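The Lonely Mug

There is a drawer in my kitchen that I have not been able to close since November. What stops it is a slotted spoon, or possibly the handle of the second slotted spoon, and I have dealt with this in the manner of a grown woman by leaving the drawer open and bruising my hip on it twice a day.

So I was a soft target when my editor asked if I would like to spend some time with the bare table people. They believe that a table should hold what you are using now and nothing else. Post is out. So are candles, the fruit bowl, and the little dish where you keep the key to a bicycle you sold.

The chief of the bare table people, at least in our postcode, is Charmaine Mtshali, who ran a restaurant floor for 20 years and now charges the public to have its crockery taken away. Her firm is called Gatberg. It has no logo, on principle, and a waiting list.

"Tell me how many plates you own," she said on the telephone.

I said I would have to look.

"You see," said Charmaine, and let me listen to the silence for a while.

Her method is to begin with a clear surface and make every object argue its way back on. A plate usually gets in. A mug gets in, provided it is the mug you reach for and you can stop apologising to the others. After that you are allowed one thing that is of no earthly use, and clients have been known to take an entire afternoon choosing it. Grown men have wept over a gravy boat. One couple in the next village are believed to be still deciding.

I had expected the results to look like a dentist's. White table, pale grey wall, a general sense that someone was about to ask if I flossed. And yet a lavender plate with nothing on it turns out to be rather good company when there is no toast rack shouting over it. A teal mug, given room, begins to look like something you might have chosen on purpose.
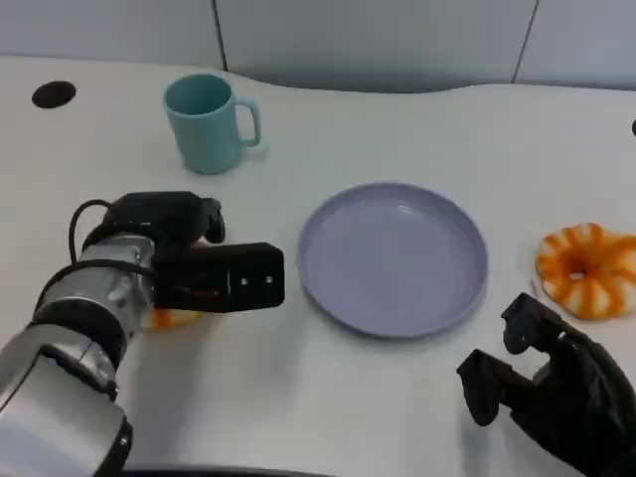

The case for the doughnut

The orange and white striped ring is what visitors always ask about. It looks like a toy doughnut, it cannot be eaten, and it has no business beside a plate. I liked it at once. I would keep it over any of my slotted spoons.

Gunārs Org, a furniture maker who thinks Charmaine is a menace, takes the opposite view of all this. His own table, an old Rätsep with one leg shorter than the rest, was so deep in seed catalogues when I called that we drank our tea standing up. He holds that a table is where a household keeps its mind, and that clearing it every night is like being made to reintroduce yourself to your wife at breakfast.

"And where does it go?" he asked, waving at the catalogues. "It goes on a chair. Then you have no table and no chair."

This is a fair point, and I have the chair to prove it.

He did allow that a wavy edge, like the one on that white table, is kinder to sit at than a straight one, and that a hole cut for cables is at least an admission that people own lamps. It was the nearest he came to a compliment all morning.

Going home with it

I tried the method on a wet afternoon with the radio on. Clearing the table took 58 minutes, including a break to read a leaflet about guttering. On went a plate. On went the mug with the chip, which beat nine better mugs without seeming to try. For my useless object I picked a brass snail, and I was very pleased with the three of them until supper, when it emerged that other people live here and also wanted plates.

The snail has stayed. The post came back the next morning, and by the weekend there was a candle. Charmaine has offered me a second visit at a reduced rate, and would like to start with the drawer.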